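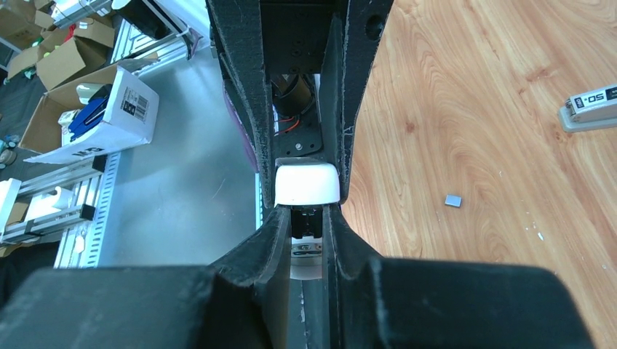
Dristdale cell: setup and upkeep notes

README for the two-gripper bench cell. Read it before changing any settings, and treat the supplier's figures with some suspicion. We do.

Status

In use, with reservations. The Fusix control package runs. Whether it does everything its manual claims is another matter.

Finger wear

The manual gives 1,000 cycles between finger inspections. I would not wait that long. Edges on the second gripper's fingers are chipped and scratched, and the coating has gone pale along them. It may be cosmetic. Until someone measures the grip properly, inspect every 900 cycles and write down what you find, including "no change".

Before you start

Power off at the wall. The soft stop in Fusix is not a substitute.
Check the wires inside the gripper opening for rubbing.
Check the screw on the mounting plate with a hand driver. Do not use thread lock.
Close the fingers slowly, 3 times, with no part between them.

Calibration

Run fisteo-align from the Fisteo folder. It prints "OK" far too readily, so repeat it 5 times and compare the offsets yourself. If they drift in one direction, look at the finger mounts before you touch the software.

Known problems

The Ong driver drops its connection if both grippers are homed together. Home them one at a time.
Log times are wrong after a restart.
"Auto-tune" has made things worse each time we tried it. Leave it off.

Not covered

Long-run reliability. There is a claim about it in the old README, with no data behind it, so I took it out.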